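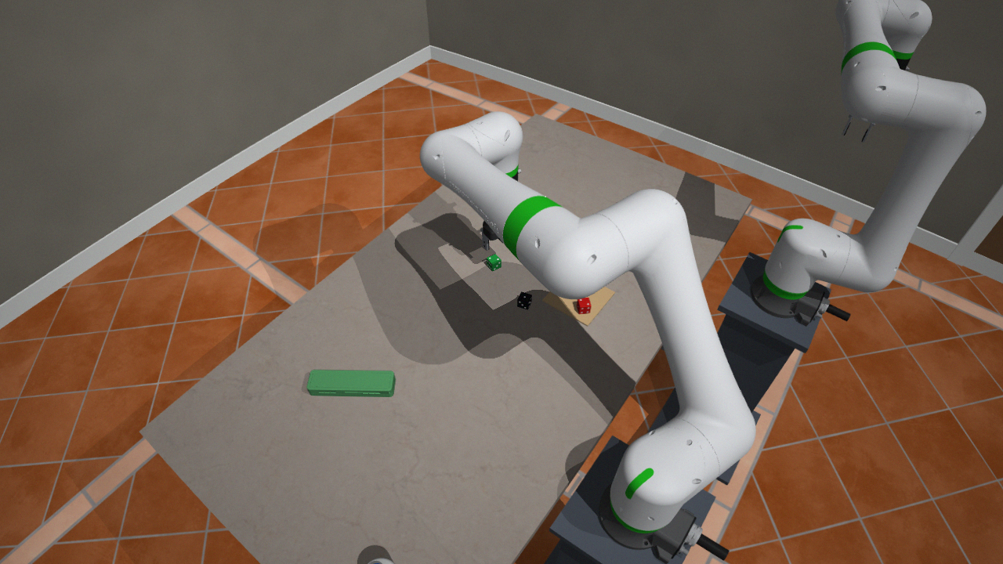
Settimio Cocco: The Istosmont Years
Blu-ray box set, 4 films on 2 discs
Label: Mbeki
Released 10 May 2018

Before he moved into television, Settimio Cocco spent most of a decade making small, talky dramas in the port town of Istosmont. This set puts four of them in one case, with new transfers made from the original negatives. Two have never been sold on disc before.

Cocco plays the lead in all of them — a ferry clerk, a failed boxer, a priest and a man who rents out beach chairs. The boxer film, Ider, is the one most people know. If you've only seen it on late-night TV, the picture is a good deal brighter than you'll remember, and the last reel has its full running time back.

The Ferry Clerk has some hiss on the soundtrack in the opening scenes. The original tapes were in poor shape and we chose not to filter them heavily.
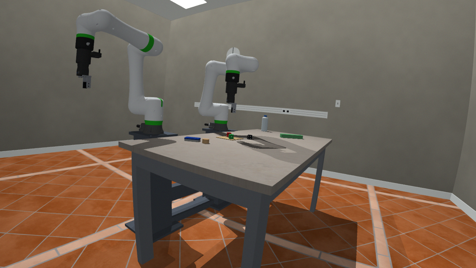 Extras
Interview with Cocco, about 6 minutes
Audio commentary on Ider
Theatrical trailers for all films except The Beach Chairs
Booklet with an essay and full credits

Specifications
Sound: mono, Italian
Subtitles: English, can be turned off
Region: all
Case: standard width, with card sleeve

Shipping and returns
Orders ship from the Zastton warehouse within two working days. Unopened sets can be returned for a full refund. If a disc won't play, send us the order number and we'll mail a new one — you don't need to return the rest of the set.

A DVD edition with the same films follows in June. It won't include the commentary.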